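CAMPUS LIFE

Learning to Pour

Students at Lambrakis Technical College spend a term teaching a robot arm to handle food

The robotics project course at Lambrakis starts at 6 in the evening, after the machine shop closes. Students come in from jobs and other classes, eat at the bench by the door, and then sign up for time on the arm. There is one arm and there are four teams, so the sign-up sheet fills fast.

Jolanta Krawczyk has taught the course for three years. In earlier terms her students stacked blocks and sorted bolts. This year she gave them kitchen work: scooping, pouring, moving a full bowl from one place to another.

"Blocks are too easy to forgive," she said. "You drop one, you pick it up. With rice you have to clean the table and think about what you did."

Each team drives the arm by hand through a task up to 40 times, saving the view from a small camera at the wrist. Those recordings are used to train a program that then tries the task without a person at the controls. Teams have to write down every change they make between runs, down to where the bowl was set.

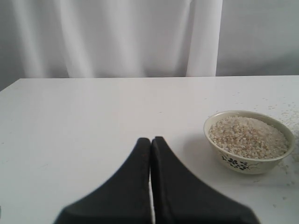
The wrist camera's view of a bowl of rice, with stray grains on the tabletop and the gripper fingers at the bottom.

Filippos Katsaros, a second-year student, came to the course from the welding program. He said the hardest part was learning to slow down. His first runs were quick and jerky, and the program trained on them moved the same way. He threw those out and recorded 30 new ones over two evenings in March.

His teammate, Athina Giannakopoulos, handles the software. She found that the arm did well with the bowl in the middle of the table and poorly with it near the edge. The team had hardly any recordings from the edge, so they went back and made more.

The soft gripper fingers took some getting used to as well. They hold a thin rim gently, but they bend, and the bend changes with the weight of the bowl. Yevdokiia Yatsenko, whose team shares the late slot, keeps a chart of it taped inside her notebook.

Grades are based on the log and a short talk at the end of the term. A team can fail the final run and still pass the course. Krawczyk said two of last year's best reports came from teams whose arm never finished the job.

Final runs are in May in the main shop and are open to other students. Katsaros has signed his team up for the first slot. Before then he wants another evening on bowls near the edge, and he needs to buy more rice.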